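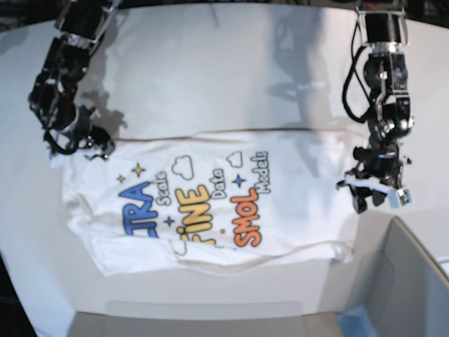 T-shirt task, start position. Both arms are held just above the cloth.

About the club

The Clatevstead Robot Handling Club is a student club at Clatevstead College. It was set up to give students practical work on two-armed handling of everyday objects. Members build, wire, program and test the equipment themselves. No earlier experience of robotics is needed, but members are expected to keep written notes of every session and to leave the bench as they found it.

The club meets in the old drawing office, a ground-floor room in the 1962 building. Membership is open to all full-time and part-time students and is limited to 30 places. Applications for the next intake open in May.

What we work on

The present project is called Clonlow. Its subject is cloth. Rigid parts keep their shape when they are picked up, and a program can treat them as known. A shirt does not. Its outline changes each time it is put down, creases hide parts of the edge, and a sleeve may lie over or under the body. The task set for the year is to take a T-shirt from the table and fold it with two arms working together.

The work is split between four groups:

Mechanical - arm mounting, gripper fingers, cable routing, wear checks.
Control - joint limits, speed settings, keeping the two arms clear of each other.
Recording - running trials, labelling them, rejecting bad ones.
Training - preparing the recorded trials and fitting the models.

Members change group once a term. By the end of last term the project held 3160 recorded trials, of which the Training group uses only those passed by two members of the Recording group.

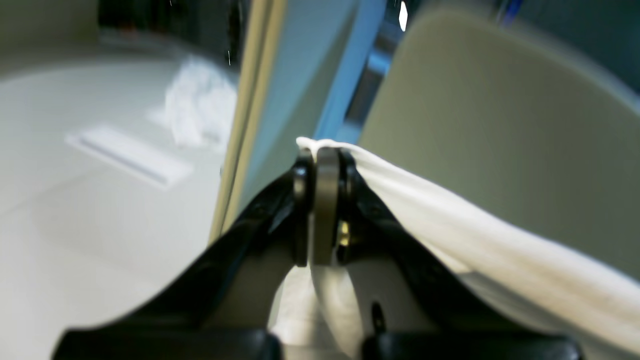
Cloth over the gripper joint, seen from the wrist camera.

A wrist view is used alongside the overhead view. The overhead view gives the position of the shirt on the table. The wrist view gives the state of the cloth near the fingers, and it is the first one checked when a trial is reviewed. Cloth lying across the joint is logged under its own code, separate from a missed grasp.

Từ

Từ is the club's trial-logging program. It stores a short written instruction with each trial, along with the joint positions and the camera streams. It was written by members and is kept deliberately small. New members in the Recording group start by reading its manual, which runs to 6 pages.

Competition

The club enters the handling class of the Stesport Student Robotics Meeting. Entries are judged on completed folds, time taken and the quality of the technical report. The report is written by all four groups and counts for as much as the folding itself.

Safety and conduct

Arms are powered only when two members are present. Hands stay outside the marked area while the motors are on. Long hair is tied back and lanyards are removed. Changes to speed settings are made by the Control group and entered in the bench book before the next run.

Visits

Other schools and colleges may ask to see a session. Requests go through the college office and should give the size of the party.

Page last revised April 10, 2020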